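Reading Notes: The Brolthorpe Ledgers
July 1, 2023

Readers of this blog will recall that a review of the third Brolthorpe novel was promised for the spring. It is presented now, with the author's regret for the interval. The book was read twice, the second time with a pencil, and the notes ran to more pages than had been planned.
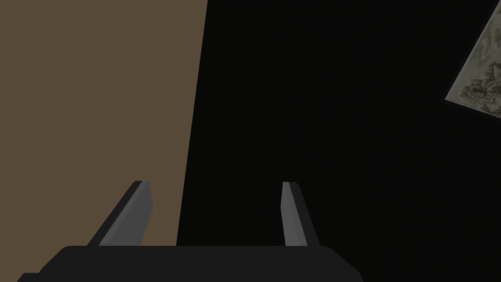
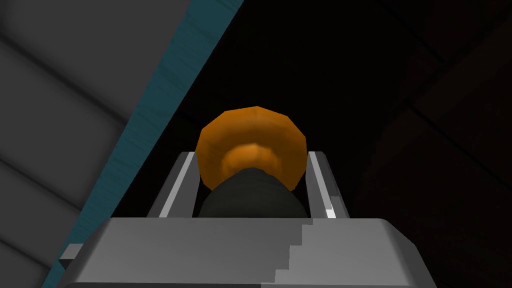
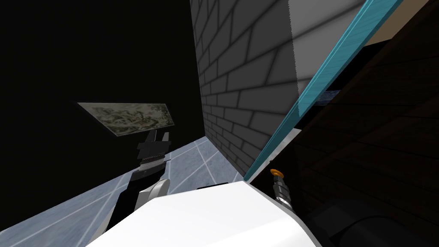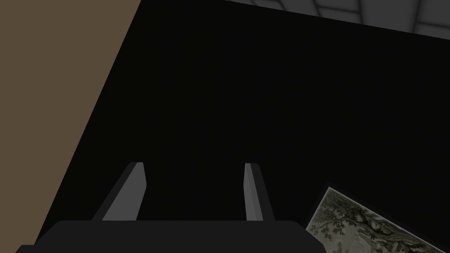
The Brolthorpe Ledgers is the longest work to date by Iveta Tóth, and the first of hers to be issued in a single volume by Anitz. It concerns the Michalík family, who keep the accounts of a river port through three generations and who are, in the opening chapters, very nearly the only people in town able to read them. Tóth writes interiors with great economy. A room is given one hard surface and one line, and the reader is left to supply the remainder. The counting house in chapter two is set down in much the same terms as the third picture, with its grey brick wall, its dark mortar lines and its pale tiled floor ruled off in thin white, and the same few features return whenever a character is about to sign something. By the middle of the book the mention of mortar is enough to cause unease.

The plot may be stated briefly. An entry in the ledger for a cargo of rope is found to have been copied in a different hand. The elder daughter, who discovers it, chooses to say nothing, and the novel follows the effect of that decision on her brother, on the harbor office, and at last on a grandson who inherits the books without knowing what they contain. There is a drowning, treated in two sentences. There is also a wedding, which occupies the better part of a chapter and could have been shorter.

It should be noted that the book makes demands. The first 208 pages are told entirely through correspondence, and the letters are not always in order. A reader who comes to Tóth by way of her earlier novels, both of which have a single narrator, may find the change severe. This reviewer set the book aside at page 90 and returned to it after a week, having first drawn up a family tree on the back of an envelope. A printed one would have been welcome. The edition does include a map, but it shows the river only, and the town is marked with a dot.

From the second part onward the prose is more open. The long passage in which the brother walks to the customs shed in November, intending to confess to something he has not done, is the finest piece of writing in the series. Tóth permits him to reach the door, to find it locked, and to go home again. No comment is offered on the matter, and he does not speak of it for the rest of the novel.

Certain reservations must be recorded. The dialogue among the port officials is stiff, and three of them are difficult to tell apart. The grandson is a less interesting companion than his great-aunt, and the final section depends on him heavily. Several errors of spelling remain in the text, including one in a chapter heading. It is hoped that these will be put right when the paperback is prepared.

The library copy consulted for this review had a waiting list, and a second was obtained secondhand from Gekeo, the shop near the station, where the owner also had both of the earlier books at a fair price. New readers are advised to begin with the first of these. The Ledgers can be followed without them, but the significance of the rope will be missed.

The book is recommended, and has been given 4 stars on the scale used on this site. The next review will be of a collection of short stories, which is at present half read.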